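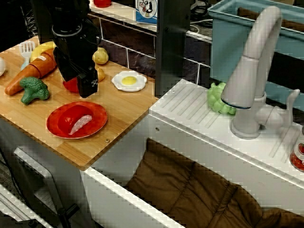
4 min read

February 6, 2019

I have finally made my grandmother's winter borscht all the way through, from the beet starter on up, and I am so happy with it! The starter sat on my counter for days (just beets, garlic, water, salt and a bay leaf) and it came out sour and a little earthy, with a color I can't stop talking about.

My first try was in November and I boiled it. Don't boil it! The red goes brown and all that nice tang goes flat. Lena Wysocka, who writes the Czarnecka soup letter, told me to add the starter at the very end, off the heat, and she was so right.

I used 1000 grams of beets for a pot that fed four of us — with seconds — plus dried mushrooms and one carrot, grated. My sister wants more dill. I want more garlic, always.

Next up is the white version with rye, and I already have the flour in a jar by the stove.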